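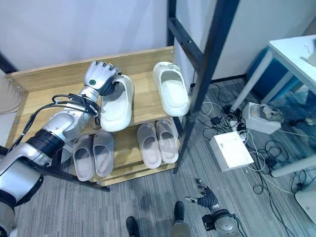
Progress report to the Mornlow Fund, April
Travel and meetings grant, power engineering section

The Aneva workshop on grid protection now has a venue, a program and a working coffee contract, in reverse order of difficulty. We received 77 abstracts and accepted 43. One of the rejected ones was a very good paper on hair dye, and we wish its authors well.

Registration stands at 617 if you believe the website, which also believes one attendee has signed up from every country in its drop-down menu. Vundeck, who run the site, have promised a fix. They promised it in February too, with the same wording.

Reviewing took 5 weeks longer than planned. Reviewers asked for more time, got it, and then sent everything on the last night – mostly after 11 p.m. The Saraç room will be used for the relay protection sessions. It has good projectors and one outlet, a bold choice for a power conference.

Spending is under budget, mainly on account of invoices that haven't reached us. We ask to move the unspent printing money to student travel. The proceedings will go online only, and the final program goes out in May.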